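Thread on the Brunico bar closing, for people who moved away and keep asking me what happened.

1/ The Brunico served its last drinks on Friday. The sign is still up. The door has a padlock on it and the beer lights are off. I walked past at 8 in the morning and again after supper and it was the same both times.

2/ It did not burn down and it was not flooded. I've seen both posted. The lease ran out in May and the building's owner and the bar didn't agree on a new one. The notice taped inside the door says that much and no more.

3/ For those who never went: it was on the ground floor of the old Renaud block, two doors up from the bus stop. Long bar on the left, booths on the right, a step down to the bathrooms that everyone tripped on once. There was a back room with a low stage. Capacity card by the door said 40, and on a good night they ignored it.

4/ Before it was the Brunico it was a shoe store. Before that I don't know. The city directory at the library has the shoe store at that address for years, and then a blank line, and then the bar. If anybody has a photo of the front from the shoe store days I would like to see it.

5/ The Renaud block got a new roof a while back and the upstairs was turned into apartments. I think that's when the trouble started. You can't have a drum kit under somebody's bedroom. The bands stopped going past ten, then they stopped altogether except for Sunday afternoons.

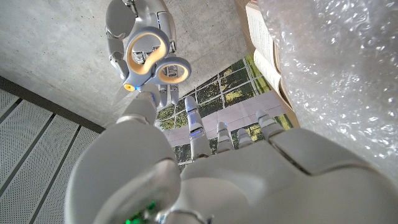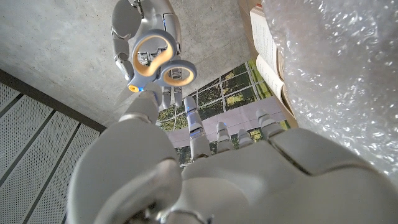
6/ Reply from Skomotov, copied here so it doesn't get lost: The Sunday shows ended before the apartments went in. I played two of them. The bar quit doing them when the sound guy left and took the board with him. The tenants upstairs got blamed for it later.

7/ OK, so I had the order wrong on that. I'd have sworn the apartments came first. I'll leave post 5 up as it is so the reply makes sense.

8/ Skomotov also says the stage was built out of the shoe store's old shelving. I never heard that. It did have a lot of give in it.

9/ On what's going in there next. The name on the permit in the window is Filtport. A few people have told me it's a coffee place and one told me it's an office. The permit is for interior demolition and lists 2672 square feet, so it looks like they're taking the back room too. It doesn't say what the business is. I'm not going to guess.

10/ Several of you asked about the bar itself, the actual wood one. I don't know where it went. It was gone when I looked in the window. The mirror was still on the wall. So was the dartboard.

11/ If you had a gift card, I don't have an answer. The phone number rings and rings. I have one with 20 dollars on it myself and I'm treating it as a bookmark.

12/ Places that are still open within walking distance, since that was the other question: the hotel bar, the bowling alley, and the pizza place on the corner, which has beer but closes at nine. That's down from when I moved here. You used to be able to pick a different place every night of the week and not cross the bridge.

13/ The permit says work hours start at seven, so if you live on that side of the street you'll hear it. Parking in front is bagged off from the bus stop to the alley. The bus is still stopping in the usual spot as of this morning.

14/ Still looking for that shoe store photo. Also the Sunday flyers, the yellow ones. I had a stack of them and lost them in a move. If yours have a year on them, please post that side too.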